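## 4. Limpieza de marcos, jambas y dinteles

Revisión: 2019-11-04

Esta sección se aplica a las puertas interiores de la serie Bernel con marco laminado y hoja lisa. Para puertas lacadas, consulte la sección 5. Los herrajes se tratan en el anexo de mantenimiento.

### 4.1 Material necesario

- 2 paños de microfibra sin pelusa, uno para lavar y otro para secar
- Limpiador neutro Hultent, diluido según la etiqueta del envase
- Cubo con agua templada
- Cepillo de cerdas blandas

No utilice estropajos, polvos abrasivos, acetona ni productos con cloro. El vapor a presión puede despegar los cantos del laminado y anula la garantía del acabado.

### 4.2 Preparación

1. Abra o cierre la hoja por completo y compruebe que no puede moverse durante el trabajo.
2. Retire el polvo del dintel con el cepillo, de un extremo al otro.
3. Pase el cepillo en seco por la ranura superior entre la hoja y el dintel. No introduzca objetos metálicos.
4. Humedezca el primer paño y escúrralo hasta que deje de gotear.

### 4.3 Limpieza del marco

1. Empiece por la parte superior de la jamba, junto al encuentro con el dintel.
2. Apoye el paño con la mano abierta y ejerza una presión uniforme. Si trabaja con el brazo en alto, apoye la otra mano plana en la pared, a un lado del marco.
3. Desplace el paño en el sentido de la veta, en pasadas verticales y solapadas.

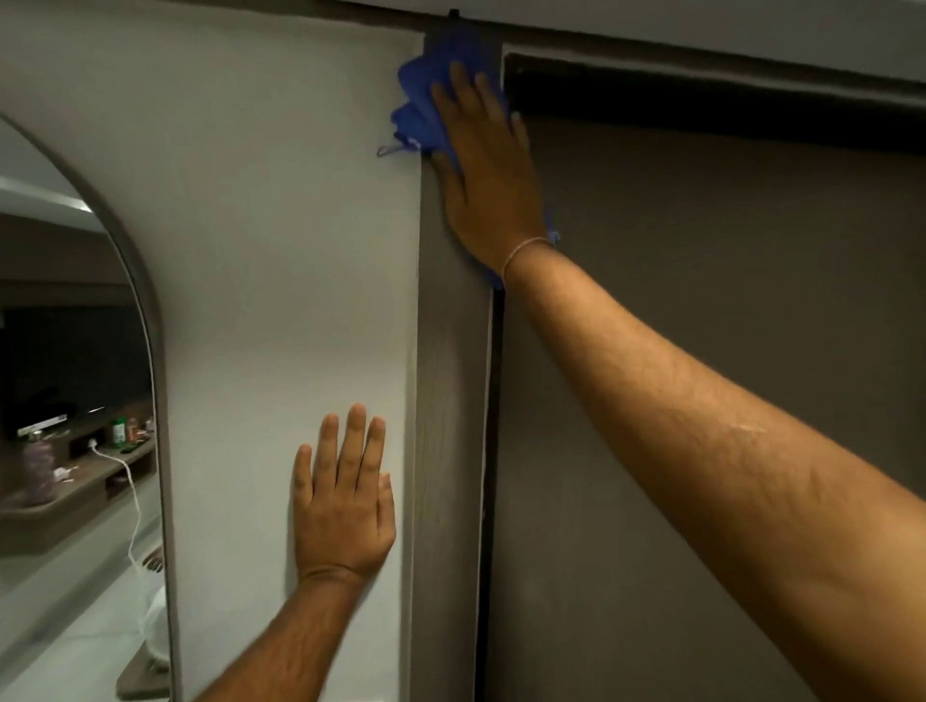
4. Doble el paño por una cara limpia cada vez que cambie de tramo. El agua sucia arrastrada hacia abajo deja cercos en los acabados grises.
5. Repase la junta entre el marco y la pared con el borde del paño, sin empapar la pintura.
6. Seque de inmediato con el segundo paño, también de arriba abajo.

> **Precaución:** si no alcanza el dintel con ambos pies apoyados en el suelo, use una escalera estable. No se cuelgue del marco ni se apoye en la hoja.

> **Nota:** las piezas pequeñas montadas en la parte alta del marco, como topes o clips, se limpian sin desmontarlas. Rodéelas con el paño y no tire de ellas.

### 4.4 Manchas persistentes

1. Aplique el limpiador sobre el paño, nunca directamente sobre el laminado.
2. Mantenga el paño sobre la mancha durante 2 minutos.
3. Frote con suavidad siguiendo la veta.
4. Aclare con agua limpia y seque.

Si la marca no desaparece, repita la operación una sola vez. Los restos de adhesivo o de silicona requieren el producto Birimard para laminados; pruébelo antes en una zona poco visible.

### 4.5 Paredes contiguas

La pintura mate se abrillanta con el roce. Limpie las huellas de manos con el paño apenas húmedo y sin detergente, mediante toques cortos. Deje secar antes de valorar el resultado.

### 4.6 Frecuencia

| Zona | Intervalo |
|---|---|
| Jambas, a la altura de la mano | Semanal |
| Parte superior de las jambas y dintel | Cada 2 meses |
| Ranura superior | Anual, en julio |

Lave los paños por separado y sin suavizante.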